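Regulatory Medical Writer, Oncology (Remote or Drunine Office)

Gremano is a small biotech with one drug in the clinic, a second one almost in the clinic, and more opinions about clinical study reports than a company our size should have. We need a writer. Our last one moved on to a large pharma company with a cafeteria, and we don't blame them.

The lead program is an oral kinase inhibitor, in Phase 2 for adults with advanced bile duct cancer whose disease has progressed after first-line treatment. It is a patient population that doesn't get a lot of trials, and the people who enroll deserve documents written by someone who has read the whole protocol. You would be that someone. Some weeks you may be the only one.

What the work looks like

You will own the clinical study report for the Phase 2 trial from shell to submission-ready draft. You will also write the annual investigator's brochure update, keep the protocol amendments from contradicting each other (we are on our fourth, and it refers to a section the second one deleted), and draft briefing documents for meetings with regulators. Patient narratives come in bursts. When the data cut lands there will be plenty of them, and they will all be due at once.

There is a plain-language side too. Every trial we run gets a lay summary, and we'd like ours to be read by actual laypeople. If you have ever fought to replace "experienced a treatment-emergent adverse event" with "got sick during the study," you will find at least two allies here and one determined opponent in biostatistics.

You report to the head of clinical development. You will work with clinical operations, safety, biostatistics, and Porard, the contract research organization that runs our European sites. Porard's people are good and answer email. They are also six hours ahead of most of the team, so expect the Tuesday call to begin at 8 a.m. Eastern. Cameras are optional at that hour, out of mercy.
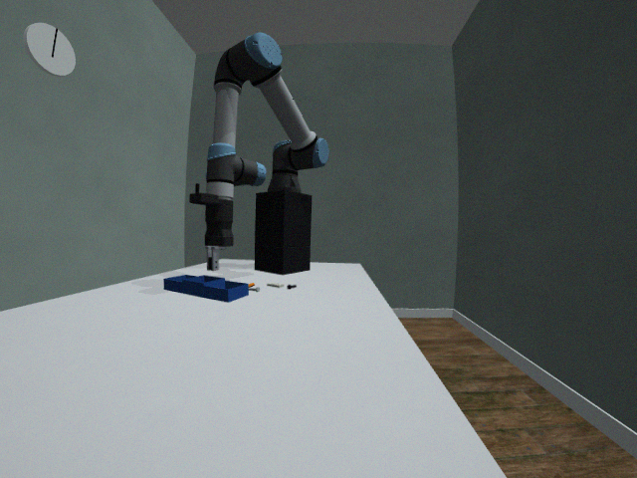

Do I need a PhD?
Any life science degree will do, as long as you can explain a waterfall plot to a cardiologist and a hazard ratio to your neighbor. Several of our best drafts came from a writer whose degree was in botany.

What we need from you

At least four years of regulatory writing, with two or more of those in oncology. You should have been lead author on at least one clinical study report that went to a health authority, and be willing to talk about what went wrong with it. You should know tumor response criteria well enough to spot when a table says "partial response" and the listing behind it says something else. You need solid Word skills, including the dark corners where the numbered headings live. Experience with a document management system is required. Affection for one is not expected.

Nice to have: accelerated approval submissions, rare tumor types, or prior work with a data monitoring board.

What you won't get

A big writing department. A style guide that is finished. A review cycle in which all the comments arrive by the deadline. We use the Lukáč template set, which we bought, then changed, then argued over, and which now has a table of contents that updates when it feels like it. Fixing it would make you popular.

What you will get

Full-time salary, stated in the first phone call so we don't all waste an afternoon. Medical, dental, and vision from day one. 28 days of paid time off, plus the last week of the year, when the office is closed and so is the inbox. A $500 allowance for your home desk, or for a chair if your back has already been through a submission. A 90-day check-in, at which you review us as well.

How to apply

Send a resume and one writing sample, no longer than six pages, with anything confidential removed. Please don't send a sample that is nothing but black bars. We have received two of those and could not evaluate the prose. A cover letter is welcome if you have something to say in it.

Shortlisted writers get a paid editing test and then two interviews, both by video. We would like the new person in place by February, before the data cut. Applications go through the careers page at Gremano, under Clinical Development. Recruiters, we already have your email. We have all of your emails.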